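Section 4: Setting Up the Cisano Recycling Station
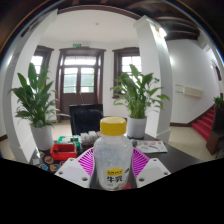 Clolgate Facilities – Waste and Grounds Team

This section covers placing the cabinet, fitting the liners, setting the fill sensor and running the first collection. Read section 3 first if the cabinet is still on its pallet.

4.1 Before you start

You will need the hex key from the parts bag, a spirit level, a box of Zindus 177 liners and the site code for your building. The site code is on the inside of the cabinet door. Write it down before you hang the bins, as the label is hard to reach afterward.

The cabinet has three bins. Left is plastics and cartons, center is paper, right is general waste. Do not swap them. The sensor readings are tied to the position and the collection crew empties them in that order.

4.2 Placing the cabinet

1. Choose a flat, hard floor. Carpet tiles are fine. Loose rugs and mats are not.
2. Leave at least 1000 mm clear in front so the door can swing fully open.
3. Set the level on top of the cabinet and turn the front feet until it reads true in both directions.
4. Tighten the lock nut on each foot by hand, then a quarter turn with the wrench.
5. Fix the wall strap to the upper rear bracket.

CAUTION: Never leave the cabinet free-standing overnight, even when empty. An open door moves the weight forward and the unit can tip.

4.3 Fitting the liners

1. Lift out the bin and stand it on the floor.
2. Open the liner fully and push it down to the base. Press out any trapped air.
3. Fold the top edge over the rim and close the wire hoop on it.
4. Slide the bin back until the catch clicks.

Note: Savolainen 239 liners also fit the center and right bins. They are too short for the left bin and will slip off the hoop.

4.4 Setting the fill sensor

1. Hold the gray button inside the door for five seconds. The light turns amber.
2. Enter the site code with the arrow keys.
3. Close the door and wait for two short beeps.
4. Open the door again. A green light means the sensor is set. If it is red, wipe the lens with a dry cloth and repeat from step 1.

The sensor must be set with the bins empty and the liners fitted. If it is set with anything in the bins, every later reading will be too low.

4.5 What goes in the left bin

Accepted: drink and milk bottles, food tubs, rinsed cartons, detergent bottles.

Not accepted: plastic film, foam trays, plant pots, anything that held solvent or motor oil.

Bottles should be emptied and rinsed. Paper labels can stay on. Caps are collected separately at some sites – check the sticker on the door for your building.

4.6 First collection

1. Let the station run for one full week before asking for a change to the schedule.
2. On collection day, unlock the door before the crew arrives and leave the strap in place.
3. After the bins go back in, check that all three catches are closed.
4. Enter the reading on form 367 and keep the form in the sleeve behind the door.

If the left bin fills before collection day, do not press the contents down. The sensor arm sits just above the rim and bends easily. Fit a new liner and store the full one in the loading area with the neck tied.

Cleaning and monthly checks are in section 5.

Revised 2018-03-13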